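Washing a camo hunting jacket without ruining it?

mossyridge82
Season opens in August and my camo smells like the garage. Last year I used regular detergent, and my brother-in-law says that leaves brighteners in the cloth that deer can see. Is that true or is it campfire talk?

Corkthorpe
True enough that I don't risk it. Plain unscented soap, cold water, inside out, hang dry. I do my black T-shirts the same way and they fade a lot slower.
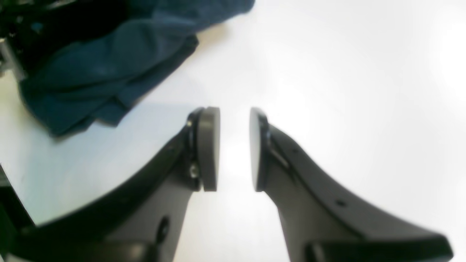
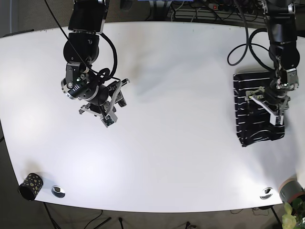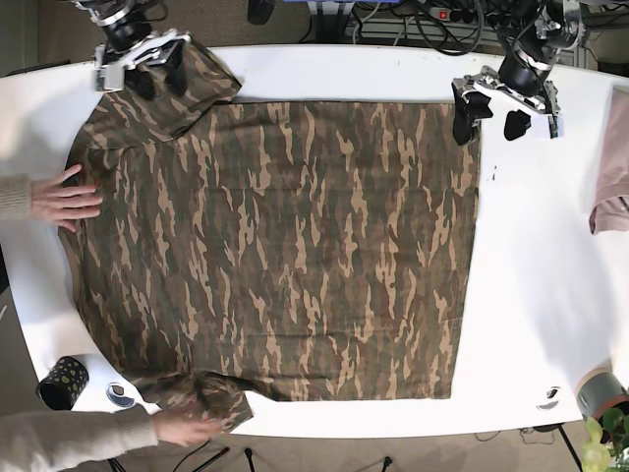 A black tee: 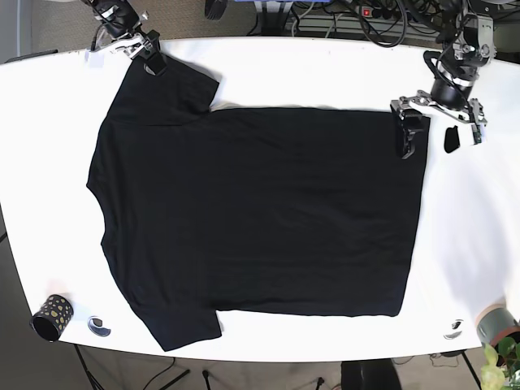
Do you have a front loader? If so, use half the soap. Too much doesn't rinse out and the smell comes back the first time you sweat.

H_Bottcher
I disagree about the brighteners. I've hunted 30 years in jackets washed with whatever was on sale. Wind matters. Sit downwind and wash however you want.

Corkthorpe
Fine for you, but he asked about ruining the jacket too. Hot water is what kills the print.

donoro_dan
Baking soda in the wash, half a cup. Skip fabric softener. If there's a waterproof layer, read the tag first.

mossyridge82
Top loader, no waterproof layer. I'll go cold with the unscented stuff. Can I wash it with jeans?

Corkthorpe
I wouldn't. The zippers chew it up.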